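Seed swap returns in July, with a longer afternoon and a second room

The summer seed swap is back at the Kaltlow hall this July, and it will run from 1 pm until 4.30 pm. Last year we closed at three and were still turning people away from the bean table when the lights went off, so the extra time should help. We have also been given the small room behind the kitchen, where the flower seed will go. Vegetables and herbs stay in the main hall.

Last year 69 households brought seed and 45 varieties of tomato changed hands. Peas did less well. If you grow an older pea, particularly a tall one, please think about leaving a few plants unpicked now so that there is something to bring.

What to bring

Any seed you have saved yourself from the last two seasons, and any unopened or part-used packets that are still in date. Please do not bring F1 hybrids that you have saved at home, as they will not come true and it causes disappointment later. Squash and courgette seed is welcome only if you pollinated the flowers by hand or grew a single kind. We had several complaints last autumn about bitter courgettes, and bitter ones should not be eaten.

Dry your seed properly before you pack it. Spread it on a plate in an airy room, away from direct sun, and leave it for a week or so. Beans should be hard enough that a fingernail leaves no mark. Tomato seed needs to be fermented in a little water for two or three days first, then rinsed in a sieve. Do not dry it on kitchen paper unless you are happy to sow the paper too.

Label everything. We need the name of the variety, the year it was saved and your initials. If you don't know the name, write down what you do know: "tall, purple pod, from my uncle's plot in Joda" is far more useful than "bean". Paper envelopes are best for large seed. Plastic bags are fine for a day but tend to sweat if they are left in a warm car.

How it works

You do not need to bring seed to take seed. Those who bring some are let in from 1 pm and everyone else from 1.30 pm. Please take no more than 7 packets on your first time round — after 3 pm you can have as many as you like. Donations towards the hall hire can go in the tin by the door.

Darlene Zacharias will be giving her talk on saving carrot and parsnip seed at 2 pm. She has kept the Samarakoon carrot going on her own plot for many years and will have some to give away. Carrot seed is small and a teaspoon holds a lot of it, so a pinch is plenty for a ten-foot row.

Storing what you take home

Keep it cool, dark and dry, and try not to move it between warm and cold places. A shed is usually too damp. A tin or a lidded box in an unheated bedroom does very well, with the packets sorted by sowing month so that nothing gets forgotten at the back. Parsnip should be sown next spring or not at all. Tomatoes will keep for five years or more, and 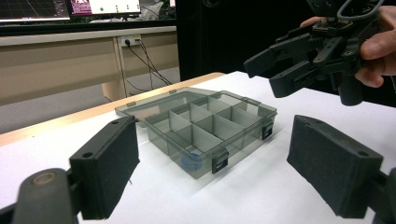

beans for three or four, although they come up more slowly as they age. If you are unsure about an old packet, put ten seeds on damp paper somewhere warm and see how many sprout before you give them space in the ground.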